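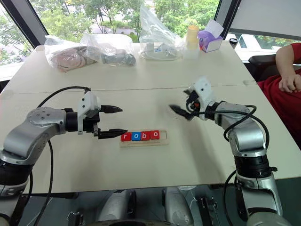
Pernetti Letter Blocks and Word Trays
Frequently asked questions

Last updated Sat 19 November. Read this first pls, then write. We are two people and a lot of boxes.

What comes in a set?
Depends which one. The Starter is 39 letter blocks and one tray. The Classroom set is more blocks, more trays, and a cloth bag to keep it all in. Contents are listed on each order page. Blocks and trays also sold singly.

Are the letters upper or lower case?
Lowercase, white, on a colored block. Red or blue for most of them. Uppercase is a separate set and it doesn't ship till July.

Do the colors mean anything? Are the vowels blue?
No. We get this one every week. The same letter can turn up red in one spot and blue in another, so you could have a word with two o's and they don't match. Kids don't mind. Some teachers do. If you want all your vowels one color, put it in the order notes and Clementina will pick them out by hand. Adds a couple of days.

My word doesn't fill the tray. Is a block missing?
Probably not. Trays come in one length. Four-letter words leave a bit of bare wood at the end, that's normal. Push the blocks to the left and start there. A lot of people use the gap as a "what comes next" game: set out the start of a longer word and let the child find the next letter.

What if my word is too long?
Two trays end to end on a flat table. They don't lock together. Put a strip of that grippy shelf liner under both if they slide around.

Can I order just the letters for a name?
Yes. Item 314, Name Pack. Type the name in the box EXACTLY how you want it, we pull what you typed. Somebody got "Micheal" last month and that was what the order said. No accents or hyphens yet, sorry.

What order should I teach the letters in?
Not our department really, ask the teacher. But Marijke Hermans ran the reading table at the Tikville library for years and wrote the card that comes in the Starter. Her advice, short version: begin with three or four letters the child already knows, probably from their own name. Say the sounds, not the letter names. Build one word, swap one block, read it again. Stop before they get bored. Ten minutes is plenty.

b and d. Help.
Yep. Every block has a thin line cut along the bottom edge of the letter side. Line goes at the bottom, against the front of the tray. If the line is on top you have a q or something. For kids who are really stuck, leave the d blocks in the bag for a week or two and only do b. Then bring d back on its own.

Do the words have to be real words?
No! Nonsense words are good practice, they can't be guessed. Half words are fine too. One family sent us a list of made-up ones (Clonon was the favorite, apparently it's a planet) and we read them all. Team names go over well. If you've got a Mets fan in the house start there.

What age?
Three and up. Blocks are too big to swallow but they are hard and they get thrown.

What kind of table works best?
Plain and light colored if you have one. Patterned tablecloths make it harder to look at the letters. Clear everything else off first. Tray a little in front of the child, loose blocks off to the side, letter side up.

How do I clean them?
Damp cloth, dry right away. No dishwasher, no soaking, no bleach wipes on the tray, they pull the finish off. Marker comes off the blocks with a bit of rubbing alcohol. Crayon, use your thumbnail. Pencil on the wood is forever, we've tried.

The tray arrived with a mark in the wood / a different shade than my other one.
Small marks and shade changes are just wood. Cracks and splinters are not ok, send a picture and we'll mail another. Keep the bad one.

I lost a letter.
Everyone does. Singles are item 828. Pick the letter and tell us red or blue. If you don't pick a color you get whichever is on top of the bin. Check under the couch first, and the dryer.

Do you sell to schools?
Yes. Purchase orders fine, email them over. Please put the school name AND a room number on the shipping line, we've had boxes sit in front offices for weeks.

Returns?
30 days, all the blocks in the bag. We do count them. You pay the postage back unless we goofed.

Who do I write to?
Clementina Salgado does orders, Marijke does the teaching questions. Same inbox, just put "order" or "reading" in the subject so it gets to teh right one. Mornings are quickest. No phone right now.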